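I got to the Cudeck open day later than I meant to, because the parking lot was full by ten and I ended up walking over from the lumberyard. By the time I had my visitor sticker on, the coffee was gone and there was already a line for the welding demo. So I went the other way, toward the small hall at the back, where Ingvild Haugland was setting out chairs.

Haugland runs the handling group at Cudeck. She had agreed to talk to me between demonstrations, which in practice meant we talked during them, with her breaking off every few minutes to answer a kid. She didn't seem to mind. "The kids ask better questions than the buyers," she told me. "A buyer wants to know the price. A kid wants to know why it's so slow."

I asked her why it's so slow.

She laughed and said cloth is the reason. Her group spent its first year on boxes and bottles, things that stay the shape you left them in, and she thought they were doing pretty well until someone handed them a dish towel. "A box has six sides and that's the end of it. With a towel, every time you touch it, it's a new towel." She still has the plan she wrote that June, which gave folding three weeks. They've been at it a lot longer than that.

The pair of arms they use for this work sits inside a ribbed gray cell on an aluminum frame, and it looks more like somebody's craft corner than I was expecting (there's a cup of markers at the back, and the work surface has vines and little flowers printed all over it). I told her my grandmother had a tablecloth like that. She said everybody's grandmother did. The group calls the cell Matov, and when I asked what it stood for she said it didn't stand for anything, Ivar Holmgren had just started writing it on the schedule and it stuck.
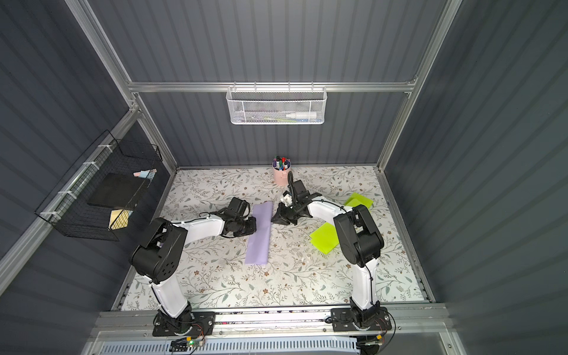

Holmgren was the one running things on the day, so I grabbed him too. He's a quiet man who warms up fast once you ask about grippers. I wanted to know what the second arm is for, and he took a paper napkin out of his pocket and asked me to fold it in half with one hand. I made a mess of it. "Right," he said. "Now you've had my job interview."

He likes a narrow fold best, he said, because any slant shows up right away. A big square can be off by a finger's width and people will still clap. With a long strip they see it from the back row – and then they tell you!

There were 86 people signed up for the handling demo, in groups of 15, and the room was too warm by the second group. I sat in on two rounds. An older man next to me, Réjean Lévesque, spent his working life in a commercial laundry and had plenty to say. He told me they used to put out 75 sheets an hour with a good partner on the other end, and that the partner mattered more than the speed. I passed this along to Haugland and she wrote it on the back of her hand.

"That's the part we work on most," she said. "Getting one arm to wait for the other. People do it without thinking, they feel the pull. Ours have to be taught it."

I asked whether she pictured one of these in a laundry like his. She made a face. Not soon, she said, and maybe not this kind of machine at all. She'd be happier seeing it in a small shop first, somewhere with odd jobs and short runs, where being slow isn't such a disaster. What she wants next is thicker fabric, and after that anything with a button on it. Holmgren, listening in, said he'd like to be on vacation for the buttons.

The next group was coming in by then and she had to go find more chairs. The handling hall opens to visitors again on 26 Jun 2026, and Haugland says to sign up at the front desk and come to an early round, before it gets hot in there.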